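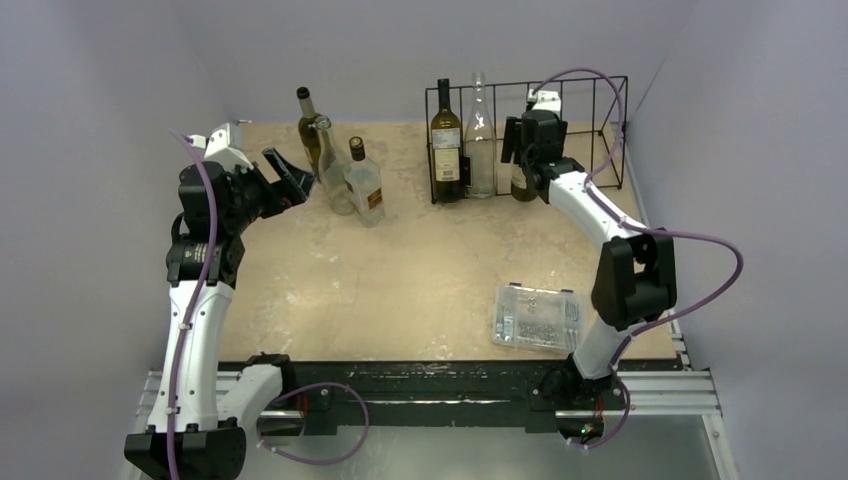 My dentist sent me a survey last week. It had 11 questions, and the first asked how likely I was to recommend my root canal to friends and family. I have given this serious thought. I picture myself at a cookout, paper plate in hand, leaning over to my brother-in-law and saying, "Listen, you have got to try this."

I answered the survey anyway. I always answer, and I've started to think this is a defect in my character. Since March I have kept every request for feedback in a folder, and as of this morning the folder holds 248 of them. The pharmacy wants to know how it did. The parking garage wants to know how it did. I bought a single replacement gasket from a company called Stirow, and they have written to me four times about our journey together.

I don't object to being asked what I think. I have opinions and I'm not stingy with them. My complaint is that the question has come loose from any wish to hear the answer. When my father had his car fixed, the feedback system was Roland Fairclough standing next to the car with a rag, saying, "That all right for you, then?" If it wasn't, my father told him, and Roland had to stand there and look at the muffler. It was uncomfortable for both of them and the muffler got fixed.

Compare that with Doucette, the furniture people, who delivered a bookcase to my house with two left sides. I gave them one star out of five and wrote a paragraph I was rather proud of. Within a minute I got a message thanking me for my kind words. I still own two left sides. They're in the hall, and I've grown used to walking around them.

A neighbor of mine, Gareth Mottram, used to manage a shoe store, and he told me that anything under a perfect score counted as a failure for whoever was on shift. A four out of five, which in my house is high praise and was certainly never given to my meat loaf, could cost some kid his Saturday hours. So now I give everyone a five. The boy who dropped my eggs got a five. I have handed out so many fives this spring that if I ever met with real excellence I would have no way to report it.

I'd like to propose a modest trade. If a business wants ten minutes of my evening, it can send a person to stand in my kitchen and ask me how it went. I'll make coffee. I suspect the number of surveys would fall off sharply, and those who did come would find me pretty fair, even about the bookcase.

Meanwhile the dentist has sent a reminder, though I filled the thing out on Monday's principle of getting it over with. I gave the root canal a five.

Recent columns
The Town of Hirnley Does Not Need Another Roundabout
In Defense of the Short Visit
What Your Casserole Dish Says When You Don't Return It
I Read All the Terms and Conditions
My Quarrel With Decorative Pillows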